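Put the Keys Back Where They Live

Every shared workplace I have used has the same small problem, and most have tried to solve it by buying something. The keys go missing. They turn up in a coat pocket, or in a desk drawer, or in a car that is halfway home. Then there is a meeting about a lockbox with a code, or an app, and money gets spent.

I think the old way is better. A few hooks on a wall, in plain view, beat any system I have been asked to log in to.

At Novthorpe, where I rented a bench for six years, the office replaced its hooks with an electronic cabinet in June. You entered a code, a door popped open, and the cabinet kept a record of who had what. It worked well enough until people began borrowing keys from each other to save themselves the code. The record said Pania had the storeroom key. Pania had handed it over before lunch. For 17 days the record was wrong and everyone trusted it anyway.

A hook doesn't keep a record, and I count that in its favor. You look up and the key is there or it isn't. If it isn't, you ask out loud, and somebody in the room generally knows.

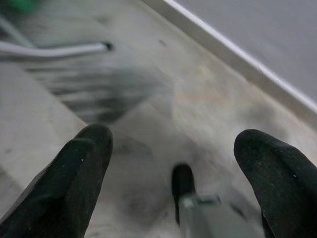
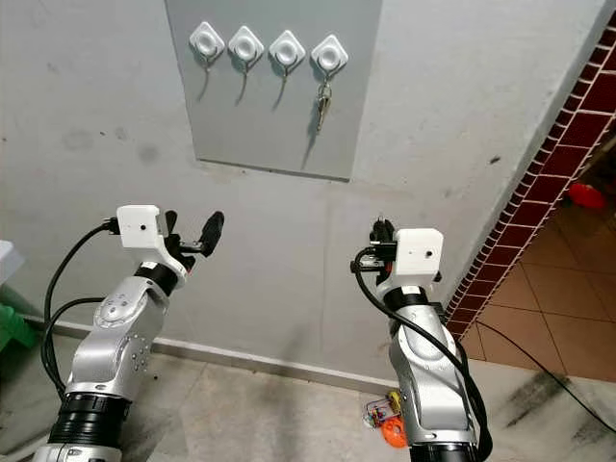
A work surface, and a row of wall hooks with keys on the last one.

By Anahera Bolger
Opinion | 27th January

The usual objection is security. Anyone can walk in and take a key off a wall. That is true, and for a pharmacy or a bank it settles the matter. For a workshop with 30 members and a front door that locks, I don't think it does. The people who can reach the hooks are the people who are allowed in. If you can't trust them with the storeroom, a cabinet won't fix that.

The second objection is that people forget. They do. They also forget codes, and they forget to charge the phone the app is on. Forgetting is cheaper to put right when the only equipment is a hook.

I would ask for two things. Put the hooks by the door people leave through, and leave more of them than you have keys. A full row invites doubling up, and then you are sorting through a bunch to find the one you want.

Novthorpe still has its cabinet. The spare key for the cabinet hangs on a nail in the kitchen.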